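Multi-finger hands or parallel grippers for a peg board benchmark?

Posted by Tamsin Baxter in Grippers and End Effectors

We have a dual-arm setup with a multi-fingered hand on each arm, and a budget that will cover one change before December. The job is a white task board with blue pegs, a disc, a couple of cylinders, and slots and holes to put parts in. We teleoperate it to collect demonstrations and then train on those.

My problem is the small pegs. The big cylinder is easy. The disc is fine once the fingers are around it. The small pegs are where we lose time. The operator lines up, the fingers close, and the peg either leans over or gets pushed a little to one side and has to be chased. Last week we ran 104 pick attempts on small pegs with the left hand and dropped or tipped nearly a third of them. I don't have a matching number for the right hand because we changed the fingertip pads partway through and I threw that set out.

The choices on the table are:

Keep both hands and work on control. We use the Liltell controller and I know the finger gains are close to stock.

Swap one hand for the Costigan parallel gripper, which we can borrow for 6 weeks before deciding.

Swap both.

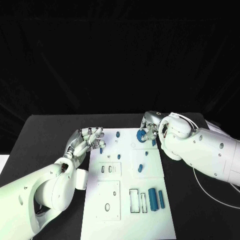

My supervisor leans toward swapping both, on the grounds that every published result we want to compare against used parallel jaws. I lean toward keeping at least one hand, as we have other work coming that involves lids and soft bags and I don't want to go through another mounting job. The wrist adapters took us 4 days the first time, mostly waiting for screws.

Also, does anybody have an opinion on wrist cameras for this? Right now our policy input is a single head view, and the hand covers the part at exactly the moment you want to see it.

Has anyone run both kinds of gripper on the same board?

Wiremu Ellery

Parallel gripper, no contest. Pegs are round and jaws are flat, it's what they are made for. We had hands for a year and they were a pain to keep calibrated. You'll be faster the same afternoon you bolt it on.

Ximena Lagos

I have run both on a similar board, so here is what we found. Some of it agrees with Wiremu and some does not.

For picking up a small upright peg, the parallel gripper won clearly. Two flat pads close along one line, and if you are off center along the closing direction the peg slides into place or moves with the first pad. With the hand you have a thumb and one or more fingers that have to arrive together. If the thumb gets there early the peg tips. Most of our tipped pegs came from that, and it looked like an aiming error until we went back through the joint logs.

So before you swap anything, check your closing timing. Command a pinch with nothing between the fingers and log the joint positions on the thumb and index. On ours the thumb reached its target well before the index. We delayed the thumb in software and the tipping dropped a lot. It cost us a morning. I haven't used the Liltell controller, so I can't tell you where that setting lives, but if it lets you send separate finger trajectories you can do the same thing.

For insertion the result was closer than I expected. The parallel gripper holds the peg stiffly, so if the arm is slightly off at the hole you jam and the force climbs quickly. The hand gives a little and the peg can find its way in. On round holes our operators were about even between the two. On the narrow slots the gripper was better, as the part could not rotate in the grasp.

The disc was the one part where I would pick the hand every time. To lift a flat disc off a board with parallel jaws you need enough opening and enough clearance under the edge, and we had neither. Check the stroke on the Costigan against your disc before you sign for the loan.

If it were me, I would fix the thumb timing first, then take the loan and put the gripper on one arm only. Run the same operator and the same part order on both sides. Keep the fingertip pads fixed for the whole test, which I'm sure you've already learned. Then you have numbers to show your supervisor.

One warning about the mixed setup. Your demonstrations will have two different action spaces, left and right. Our training code assumed both sides matched and it took longer to clean that up than to mount the gripper. Look at your code before you commit.

On the cameras, yes, add them. We tried the Eturix wrist camera and a cheaper board camera in a printed bracket. The Eturix had a shorter minimum focus distance and that mattered more than resolution. With the hand, mount it on the thumb side, looking across the palm. Mounted on the back of the hand it sees knuckles and not much else. With the parallel gripper it is much simpler — put it above the jaws, angled in. Give the cable plenty of slack through the full wrist rotation and tie it down at the forearm. We pulled 2 connectors out before we did that.

Glenys Rakena

Agree with most of what Ximena wrote. Two additions.

The pads matter more than people think. We had hard fingertips at first and small pegs squirted out sideways. Thin silicone sleeves helped on both the hand and the gripper. They wear, so write down when you change them.

And on comparing with published results, I would be careful. Swapping to parallel jaws doesn't make your numbers comparable by itself. The starting positions of the pegs matter, and whether a peg lying on its side counts as a failure or gets another try. We counted a re-grasp as a success for months, and another group running what was supposed to be the same task did not. Their rate looked far worse than ours and the robots were doing the same thing.

Tamsin Baxter

Thanks all. I logged the pinch with nothing in it and the thumb is early on the left hand, by quite a bit. The right one is closer. I'm going to delay the thumb and rerun the small pegs with the same pads before doing anything else.

The disc only just fits within the Costigan's stroke with the jaws fully open, so that probably settles it against swapping both. I've asked for the loan anyway and will put it on the left arm. Still reading up on the action space problem. Our loader does assume both sides match.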